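Workshop tips: Teaching a robot arm by remote control without wasting your weekend

Updated Aug 29, 2020

I'll say up front that I'm not sold on this. The brochures talk as if you pick up a pair of controllers, move a snack can from the shelf to the table a few times, and the machine has learned to tidy. What it has is a pile of recordings of you moving a snack can. Whether it can do anything with them depends a lot on how carefully you worked, and most of us don't work very carefully by the end of an afternoon.

Still, people keep asking, so these are the habits I'd suggest before you sign up for any of the paid courses.

1. Start with one can and one spot

Pick something tall and light with a lid that stays on. Chip canisters are fine. Decide where it starts and where it finishes, and write both down. A shelf on one side and a table on the other gives you a reach, a grasp, a carry and a release, and that's plenty for a first session. Grasp the can on its side, well below the lid.

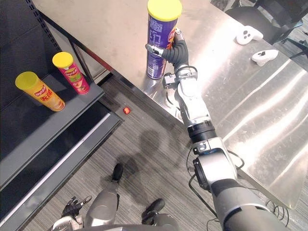

Soledad Dvorak thinks this is too timid. Her comment on the first version of this page was that a start spot that never changes gives you a robot that can find one spot, and that she would shift the can a hand's width after every run from the very first day. I take the point. I'd still want ten clean runs from the same place before I started moving things, or you can't tell a bad position from a bad driver.

2. Slow down at the grasp

Everyone rushes the fingers. With remote control you feel nothing when you touch the can, so you squeeze until it looks right, and it looks right long after it's too tight. Bring the hand in, stop, close it, stop again, then lift. It feels silly. Do it anyway. The Darneo starter guide says pauses "confuse the learner," and I have yet to see them back that up.

3. Look through the wrist cameras before you record

The head camera gives a nice wide view and will flatter your work. The wrist cameras are less kind. Run the whole motion once and watch only those. If a sleeve or the other arm blocks most of what you care about, change your approach angle now.

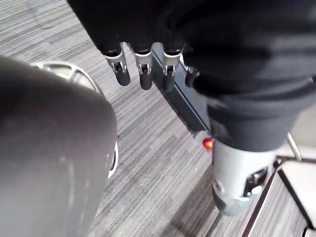
Do the same check again after lunch. Covers creep, brackets get knocked, and a view that was clear in the morning may be half cloth by two o'clock. I lost 79 runs in January to a sleeve that had slid down over the lens, and I only found out when I sat down to sort them.

4. Park both hands the same way every time

Choose a resting pose, with fingers open and pointing down if your setup allows it, and begin and end every run there. If you drive with two hands, park the idle one too. A spare hand that drifts about is recorded along with everything else. 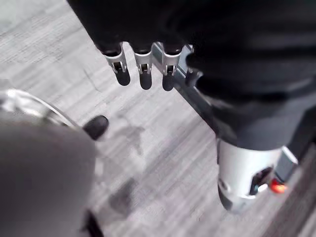

Keep the floor under the arms clear while you do this. Hanging cables deserve a look between runs, especially near the elbow, where they like to catch.

5. Throw out more than you want to

Greltari sells a sorting add-on that promises to weed out poor runs for you. I tried the trial version and went back to doing it by eye. Out of some 60 runs in a good session I keep fewer than half. Fumbles go, unless you recovered cleanly, in which case mark them and keep them in a separate folder.

As for the claim that you need 1000 runs before anything useful comes out, ask whoever tells you that what the task was. Usually they don't know.

6. Put the controllers down between runs

Lay them at the far end of the table, well away from the can, and shake out your wrists. Tired hands make jerky arms. Reset any cans that have tipped over, unless lying down is what you're practicing.
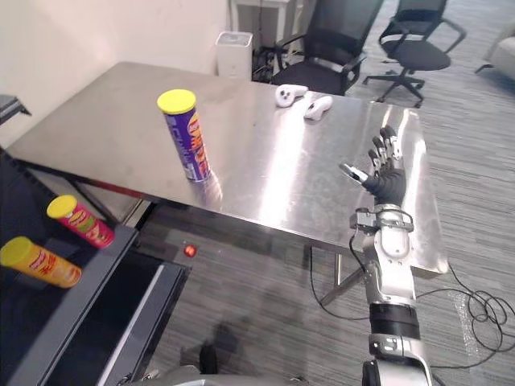

7. Test with something you didn't practice on

Swap the can for a different color, or turn the label to the back. If the arm goes wrong, you have learned more than from another hour of recording. Natsumi Yokoyama suggests testing with the lights changed as well, and on a shiny metal table I think she's right, as glare moves when you do.

Next time I'll go through the Cilora gloves, which cost more than my table saw and so far do less.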